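Woltar Table Felt, Heavy Grade

Item 982

Woltar Heavy Grade is a needled under-cloth for dining, kitchen and work tables. It sits between the tabletop and the tablecloth. It keeps the cloth from sliding, softens the sound of dishes and protects the surface from light knocks. It is not a heat barrier for pans taken straight from the stove.

Specifications

Thickness: 3 mm
Layers: 2, bonded
Face: brushed polyester, off-white
Back: dotted non-slip coating
Roll width: 1,385 mm
Sold by: running meter, cut to order
Edges: unfinished, will not fray

Measuring

Measure the tabletop only. Do not include the drop of the cloth. For rectangular tables, order the exact length and trim the width at home with sharp scissors. For round and oval tables, order a square piece, lay it coated side down and mark the edge from below with chalk. Tables wider than the roll need two lengths laid side by side. Butt the edges together and do not overlap them, or a ridge will show through the cloth.

Care

Machine wash at 30 °C with a mild detergent. Do not use fabric softener, which reduces the grip of the coating. Dry flat, away from direct heat. Do not iron. Roll for storage; fold lines may remain visible for several days.

Compatible cloths

The felt works with cotton, linen and most coated fabrics. Very thin white cloths may show the edge of the felt. The Briresar range of plain colored cloths is woven heavily enough to cover it.

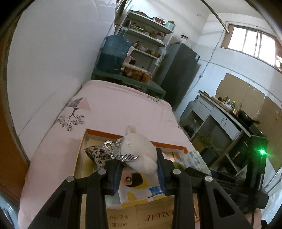 Pink tablecloth with a cream-white plush toy and a silver hair accessory.

Delivery and returns

Orders leave the Treltbridge warehouse within 2 working days. Cut lengths cannot be returned unless faulty. Samples are available on request and are sent by letter post.

Related items

Tedesco tablecloth clips, steel
Woltar Table Felt, Light Grade
Briresar plain cloth, rectangular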